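Informe de avance: paquete de software de control y percepción
Proyecto Clekero
Para: Fundación Pirnach, programa de automatización
Redacta: Yung-ching Huang, responsable de software
Fecha: 05/12/2022

Estimados señores:

Les presento el avance del trabajo de software desde el informe anterior, que entregamos en el mes de mayo. El documento sigue el orden del plan aprobado: percepción, planificación, control de la mano y herramientas. Al final indico los gastos que necesitan su autorización y dos decisiones que esperamos de la Fundación.

Resumen

El módulo de percepción está terminado en su primera versión y funciona junto con el planificador. El control de la mano está en pruebas y es la parte que lleva más retraso. Las herramientas de registro se usan ya todos los días. No hemos cambiado los objetivos del proyecto, pero pedimos mover una entrega, como explico más abajo.

1. Percepción

En mayo el sistema reconocía los objetos por su contorno en la imagen de color. Este método daba buenos resultados con piezas rígidas, pero con los alimentos fallaba mucho, porque dos piezas del mismo tipo no tienen nunca la misma forma. Ahora usamos una segmentación que trabaja con color y profundidad al mismo tiempo, y después calculamos el eje principal del objeto y su altura máxima sobre la superficie de apoyo.

Para entrenar la segmentación hemos anotado 895 imágenes. La anotación fue más lenta de lo previsto. Las primeras máscaras tenían un error en el borde inferior de los objetos, donde la sombra se confundía con la pieza, y fue necesario revisarlas de nuevo una por una. Este trabajo está acabado.

Queda un problema abierto con los platos blancos. Su superficie refleja la luz del techo y la cámara de profundidad devuelve puntos falsos, a veces por debajo de la mesa. Hemos puesto un filtro que descarta los puntos situados por debajo del plano estimado. El filtro resuelve la mayoría de los casos, pero también elimina una parte del borde del plato, y el planificador necesita este borde para no chocar con él. Estamos probando de sustituir el borde medido por un modelo circular ajustado.

2. Planificación del movimiento

El planificador recibe la posición y la orientación del objeto y propone ocho posturas de agarre. Las ordena según la distancia a los límites de las articulaciones y según el espacio libre para el pulgar, y descarta las que no son alcanzables. En la versión anterior la lista se calculaba una sola vez, al principio del movimiento. Ahora se calcula otra vez cuando la mano llega a la posición de aproximación, encima del objeto, y así se corrige el error acumulado de la calibración.

Este cambio nos obligó a separar la trayectoria en tres tramos: aproximación, descenso y cierre. Cada tramo tiene su propia velocidad máxima y sus propias condiciones de parada. La ventaja práctica es que podemos repetir un tramo sin volver a la posición inicial, lo cual ahorra bastante tiempo en las sesiones de ajuste.

El modelo de colisión incluye el brazo, la mano, la mesa y el plato. Los cables no están incluidos. De momento limitamos el giro de la muñeca por software, con un margen que considero prudente, y esto nos quita algunas posturas que serían válidas. Atley, que mantiene la biblioteca de cinemática, nos ha prometido una versión que acepta elementos flexibles de forma simplificada. No tenemos todavía una fecha de ellos.
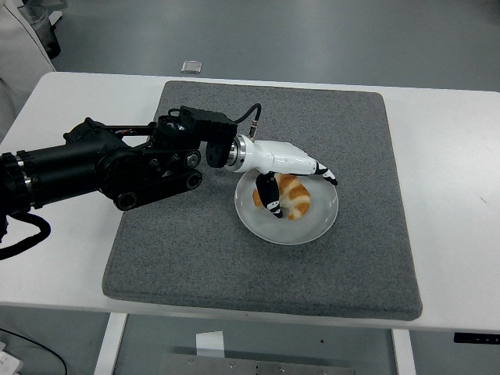

3. Control de la mano

Hemos sustituido el control de posición puro por un control de impedancia en cada dedo. Con el control de posición, los dedos iban hasta el ángulo ordenado aunque la pieza fuera blanda, y el producto se aplastaba. Con la impedancia podemos fijar una rigidez baja durante el primer contacto y subirla poco a poco antes de levantar.

La detección del contacto se hace con la corriente de los motores, ya que la mano no dispone de sensores de fuerza en las puntas. La señal tiene ruido y el umbral depende de la temperatura del motor: un valor bueno por la mañana produce falsos contactos después de varias horas de uso. He escrito una rutina que mueve los dedos en vacío al comienzo de cada serie y calcula de nuevo el umbral. La rutina tarda unos tres minutos. Es demasiado para una aplicación real y la queremos reducir, pero para el laboratorio es aceptable.

El pulgar merece un comentario aparte. Su movimiento está acoplado en dos articulaciones y el modelo entregado por Sikora no describía bien este acoplamiento en la zona de cierre. Lo medimos nosotros y enviamos los datos al fabricante. Mientras esperamos su respuesta, usamos una tabla propia de corrección, que está en el repositorio con su documentación.

Todavía no presento una tasa de éxito. Los ensayos se hicieron con parámetros diferentes y mezclarlos daría un número sin valor. La serie de evaluación empezará cuando el umbral de contacto sea estable.

4. Herramientas

Cada ensayo guarda ahora las imágenes, las nubes de puntos, las corrientes de los motores y la versión exacta del código, con una base de tiempo común. Antes los relojes de la cámara y del controlador tenían una diferencia variable, y era muy difícil saber si un fallo venía de la percepción o del control. También tenemos un visor que reproduce un ensayo grabado y permite cambiar el planificador sin mover el robot. Falta el manual de usuario del visor, que solo existe en forma de notas.

5. Desviaciones y riesgos

Pedimos retrasar la entrega del control de la mano hasta el final del próximo trimestre. La causa principal es el umbral de contacto. El riesgo mayor, en mi opinión, es la dependencia de la respuesta de Sikora: si no llega, seguiremos con nuestra tabla, que es válida únicamente para la unidad que tenemos.

6. Gastos y decisiones pendientes

El gasto de personal corresponde a lo previsto. En material queda saldo suficiente, y solicitamos usar una parte para una segunda cámara de profundidad, colocada en un lateral, que ayudaría a recuperar el borde de los platos.

Rogamos a la Fundación que nos confirme:

- si acepta la nueva fecha para el control de la mano;
- si autoriza la compra de la segunda cámara con cargo a la partida de material.

Los registros completos de los ensayos y el código están a disposición de su evaluador técnico en el repositorio habitual.

Atentamente,

Yung-ching Huang
Proyecto Clekero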